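An afternoon at the Kondidero open day

We'd had the Zesisum open day at Kondidero on the calendar since January, and I only remembered it the night before. Entry was free, the parking was dreadful (200 spaces, all gone by the time we rolled up) and the tea was very good indeed!

The big hall is lovely, bright and high-ceilinged, and it's all given over to storage and sorting. I went straight for the tables, of course. I've been hunting for decent bins for the hall cupboard for ages, and there they were, three in a row on a shiny wooden tabletop – one creamy, one a crisper white and one see-through grey. The oval handle holes are just the right shape for nosing into. I liked the grey best, though the cream would hide more of our mess. 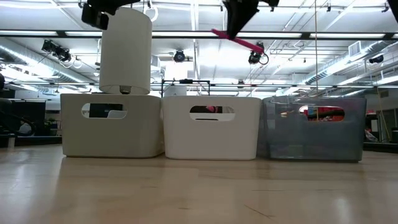
The floor, and the walk back

Now the floor. It's pale wood, all beige and honey, with a faint streaky grain, and I'd have it at home tomorrow. There are a few dark scuffs on it too, and I found that rather cheering with our lot in mind.

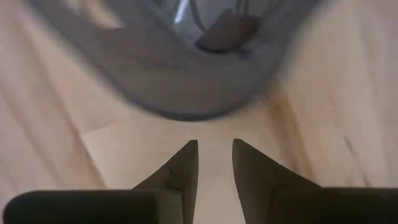

Pale boards at Kondidero, with a few thin scuff marks to the right.

After that we had a wander round the Hota café, where I bought a slice of almond cake and then went back for another – the queue was worth it both times. We left by the side gate at ten to four.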